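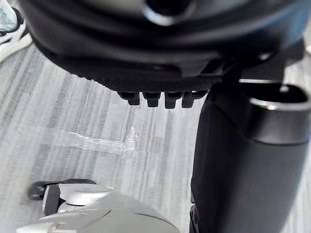
**Household Objects, session 2: black plastic**

Notes by Osian Prydderch. Read before the April workshop and bring one black plastic thing from home.

Manufacturers like black. The usual claim is that it looks "professional", and I have never seen that tested properly. What black does very well is hide things. Seams, scuffs and cheap joins are all harder to find on a dark moulding, and buyers tend to read a smooth curve as quality.

### Reading a surface

- Follow the highlights. On a curved part they show you the shape better than the outline does.
- Compare matte with glossy. A shiny rim round an opening draws the eye, which may be all it was meant to do.
- Ribbing is said to help grip. Sometimes it does. Put your thumb on it before you believe the leaflet.
- Small tabs in a row could be for contact, for holding or for nothing much. Write "unknown" if you don't know.
- An open cylinder isn't a cup until somebody drinks from it.

### The Fleslow exercise

Last year Nithin Amin gave the group a Fleslow storage tube and asked what it was for. Most people answered within 30 seconds and were quite sure of themselves. The answers included an umbrella stand. I'd put that down to the word "storage" on the worksheet, which has now been removed.

### Task

Draw your object from one side only, in pencil, then label what you can see and what you are guessing in different colours. Maximum 80 words of labels. Don't look up the product page first; the Zusia and Halon ones are mostly adjectives anyway.

Marks are for the split between seeing and guessing. Neat drawing gets nothing extra. Hand in both sheets, stapled, with your name on the back.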